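Re: [homelinens] Fitted or flat on a low wooden bed?

Cowie list archive – 32 messages in this thread

From: Morag Cruickshank

On the question from earlier this week:

> We have a low wooden bed in the spare room and the fitted
> sheet will not stay on. It pops off the corner nearest the
> wall every time someone sits down. Does anyone use a flat
> sheet on theirs? And do small checks make a room look busy?
> I like them but my sister says stripes.
> Telleo has both on sale until the end of April.

I gave up on fitted sheets for that kind of bed two years ago. The mattress sits close to the frame and there is no room to get your hand down the side, so the elastic never goes far enough under. A flat sheet is more work the first morning and less work after that.

Buy it a size up. Lay it so there is more hanging on the wall side than on your side, tuck the wall side first, then the foot, then pull toward you and tuck the last edge. If you can get the mattress off the slats for a minute, do the corners then. I fold mine the hospital way, but a plain double fold holds nearly as well if the sheet is cotton. The slippery kind will creep whatever you do.

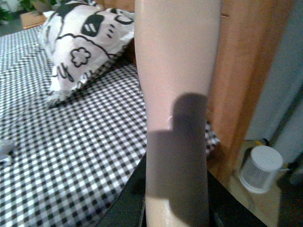 As for checks, I would go ahead. Black and white gingham in a small check goes with nearly any pillow, including the ones with cartoon drawings on them, as long as those are black and white too. It also doesn't show creases the way a plain white sheet does. You will still get some wrinkles toward the foot and I wouldn't iron for that. Stripes are harder. If a striped sheet goes on even a little crooked, you see it from the door.

One warning about white fluffy things on dark checks. Anything with a loose pile will leave lint on the black squares, and a throw or soft toy that lives on the bed should be washed by itself a couple of times first. I use a Kavinden lint brush, the flat one, and go from the pillow end down.

I paid 32 dollars for my last flat sheet at Stileson, 100 percent cotton. It was stiff until the third wash. The Telleo ones feel nicer in the store but I haven't owned one, so I can't say how the black holds up. Wash it cold and inside a pillowcase if your machine is rough – mine is.

If the pillow keeps sliding down behind the mattress, measure the gap at the head end. A rolled towel fills it.

Morag

137 views · 4 shares

3 comments

dell_r: Size up is right. I bought the exact size and had nothing left to tuck at the foot.

Pattie W.: My black gingham went gray after one summer of drying it outside. I hang it in the hall now.

quiltbarn: Does the Stileson one come in a twin? Their site only shows me queen.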